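Grip Tips: Picking Finger Pads for a Hand-Held Gripper

If you build small grippers at a home bench, the pads are where the fun is! I've been swapping pads for months and I still get a kick out of how much a cheap strip of rubber changes things. The three sets I keep coming back to are the Gatel soft foam, the Morais ribbed silicone and the Stokutden mesh.

Start with the same test for all of them. Pick up a teaspoon, a dish sponge, an egg cup and a full spice jar, five lifts each, and write down every slip. Do the spoon first, flat on the table, while your hand is fresh. 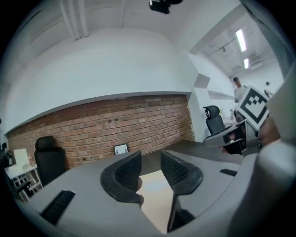

Mesh pads are my favorite for kitchen things, and they want a good cleaning before you judge them. Flour and crumbs settle into the texture, so go over each pad with an old toothbrush and a drop of dish soap, then let it dry overnight. Look straight down between the open fingers, too - a dark mesh face on each side with a pale surface showing through the gap makes it easy to see if one pad sits higher than the other. Mine was crooked for weeks and I blamed the spring.

Foam is lovely on the egg cup but tears at the corners (trim them round with nail scissors). Ribbed silicone holds the spice jar like nothing else, though it leaves marks on soft fruit. I logged 871 lifts with the Stutgate spring fitted and changed the foam 6 times.

Store spare pads flat in a cookie tin with wax paper between them. Double-sided tape works for a quick trial, and contact cement is better once you've picked a winner.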